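Trita two-arm bench unit: eight months in at a tutoring centre

I run the back end of a tutoring centre in Burnaby, which means I'm the person who orders the markers, books the rooms and (until last July) wiped an awful lot of whiteboards. We use the small tabletop kind, one per student, and they come back at the end of every session covered in fractions and rude drawings. So when our owner, Jong-dae Cho, decided to buy a Trita bench unit for the prep room, I had opinions. I still have them, and here they are.

First, what you get. Two arms that clamp to a table, a gripper on each, a controller box, and software that lets you teach a job by guiding the arms through it. Shipping was quick. The price was $3,213 with the clamps included, and we'd been quoted $2,904 by Ferreira for something with a single arm, so the second arm felt like a bargain. Get the second arm! One holds or steadies, the other one rubs, and a board that can't skate off across the table is a board that gets clean.

Setup took me and Seul-gi Cheon most of a Saturday. The manual is fine until you reach calibration, where it suddenly assumes you have an engineering degree. Seul-gi does not and neither do I, but she is stubborn, and we got there with a lot of tea.

Now, the wiping. Fresh marker on a flat board, lovely, no complaints at all. You teach it a path, you let it go, and it's slow but it's steady. Curvy strokes are harder on it than straight ones, because it likes to travel in lines and you end up teaching extra passes to catch the hooks and tails. Old marker is another story. If a board has sat over a long weekend you'll want a person with a spray bottle, same as always.

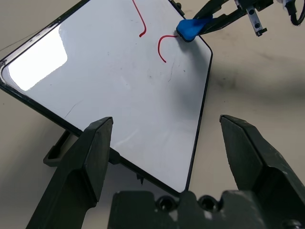
The other thing I'd flag is light. Our prep room has a big bright fixture over the table, and a glossy board throws it straight back at the wrist camera. Move your lamp or turn the board a bit. I spent two weeks blaming the software before Si-woo Kang tilted the board on his lunch break and fixed it. Also, it won't do anything for ghosting or scratches, so don't buy it hoping your tired old boards will come up like new.

Okay, the part people email me about: did anybody lose their job? No. But the jobs did change, and I think a review should say so. Ye-ji Ra used to have a closing shift that was mostly wiping and stacking. Now she loads a board, starts the run, and does her marking beside it while it works. She likes that. What she doesn't like is being the one everybody calls when it stops, which wasn't in her job description, and it took me far too long to get her a raise for it. If you buy one of these, sort that out before it arrives. Somebody is going to become the robot person and they should be paid for it.

Jae-hoon Min, on the other hand, misses the wiping. He says it was the only quiet bit of his day, so he still does his own by hand and I've stopped arguing.

Would I buy it again? Yes, for a centre our size, with eyes open. If you've only got a handful of boards, save your money and buy a good eraser. Replacement finger tips are $165 a set, a bit cheeky for what they are, and support answers by the next day if you write in the morning. Four stars from me, and I'd give it the fifth if they'd rewrite that calibration chapter.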